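Dark doors in a narrow hallway, will I regret it?
Posted in Decorating & DIY, March, by Dalia Rimkutė
3 min read

We're having the upstairs doors replaced and I've rather fallen for a nearly black finish. My husband says it'll be like living in a cupboard. The landing is narrow and the only daylight comes through whichever bedroom door is open. The walls are staying pale blue as I've only just finished painting them and I'm not doing it twice! The joiner wants an answer by Monday. Has anyone gone dark and been happy with it? And do I paint the frames to match or leave them white?

We use cookies to remember your settings. Accept / Manage

Gediminas Hunt
Did ours two winters ago and I'd do it again tomorrow. Frames and doors both dark, or it looks as if you ran out of paint (my sister-in-law left hers white and has been muttering about it ever since). Pale blue next to near-black is lovely, and a light grey room beyond it stops things getting gloomy.

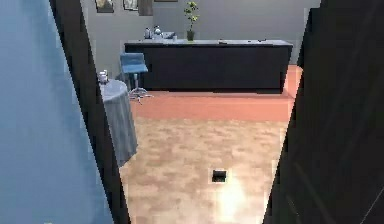

What I'd do, in order:

1. Get a sample pot and paint a big bit of card, both sides. Prop it on the landing and look at it at 8am and again with the lights on.
2. Ask for satin, not gloss. Gloss shows every streak and every finger. I used the Virk satin, two coats and a third round the handles, and it's held up well apart from one chip where the hoover lives.
3. Take the doors off to paint them if your joiner isn't doing it. I tried the first one in place and dripped on the carpet.
4. Change the landing bulb while you're at it. Ours was a sad little thing.

The dust does show along the panel edges, I won't lie. I go round with a damp cloth when people are coming.

Harkard
white. always white. easier to sell

Nemow
We had dark doors in our last house and I liked them, but budget for handles! Our old brass ones looked dreadful against the black and the new set came to £46 a door, which I hadn't planned for at all. Also check which way they open before the joiner hangs them. One of ours came back on the wrong side and blocked the light switch for a month.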